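Why Does Wood Have Lines in It?

Look at a wooden floor, a shelf or a chair. Most wood has lines running through it. Some are straight and some are wavy. These lines are called the grain, and they come from the way a tree grows.

How a tree gets wider

A tree grows taller at the tips of its branches. It gets wider in a different place, just under the bark. There is a very thin layer there called the cambium. You could not see it well without a magnifying glass, but it makes all the new wood in the trunk.

In spring, there is usually plenty of water, and the tree grows quickly. The wood it makes then is often lighter in color. Later in the summer, growth slows down. The new wood is packed more tightly and looks darker. By October, many trees in cool places have stopped growing for the year.

One light band and one dark band together make one ring. If you count the rings on a stump, you can find out how many years the tree lived. A tree with 200 rings was already growing before your great-grandparents were born.

Wide rings often come from years with good rain. Narrow rings can mean a dry year, or that taller trees were blocking the sun. Some bristlecone pines have more than 2,000 rings, and many of those are so thin that scientists use a microscope to count them.

Trees in hot, rainy places may grow all year. Their rings can be faint, or missing.

From rings to lines

So why does a board have lines when a stump has circles? It depends on how the wood is cut.

Think of a rolled-up carpet. From the end, you see a spiral of layers. If you could slice the roll from one end to the other, the same layers would show up as long stripes. A log is a little like that. Cut straight across, it shows rings. Cut along its length, it shows lines – and sometimes pointed arches, like a row of tall hills.

What is a knot?

A knot is the place where a branch was joined to the trunk. As the trunk got wider, new wood grew around the bottom of the branch. When the log is sawed into boards, the saw cuts through that spot too. It shows up as a dark circle or oval, and the grain bends to go around it.

Boards made of many pieces

Not every wide piece of wood comes from one wide tree. Many tabletops are made of narrow strips glued side by side. This is called butcher block. The strips can come from different trees, or from different parts of the same tree, and so the colors may not match.
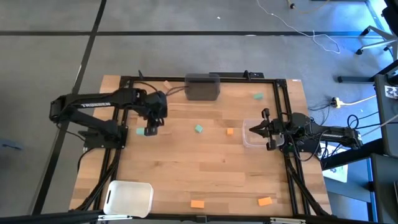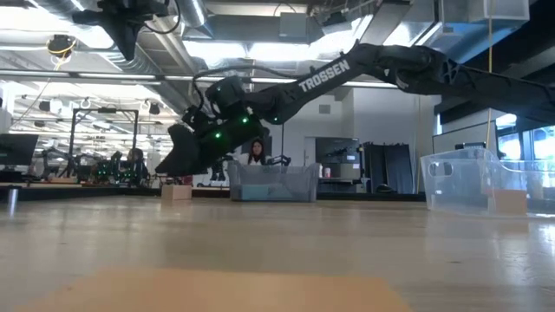 Wood also changes size a little. It takes in water from damp air and swells, then shrinks when the air is dry. It does this mostly across the grain and hardly at all along it. That is why a wooden door may stick in summer and swing freely in winter.

Try it yourself

You will need a sheet of white paper, a crayon with the label peeled off, and a piece of rough, unpainted wood. Ask an adult to check it for splinters first.

Lay the paper over the wood and hold it still. Rub the side of the crayon back and forth, pressing gently. The raised parts of the grain will show up dark. Then try another piece of wood and put the two rubbings next to each other. Write the name of the wood on each one if you know it.

Words to know

Cambium: the thin layer under the bark that makes new wood.
Grain: the pattern of lines in a piece of wood.
Knot: the mark left where a branch joined the trunk.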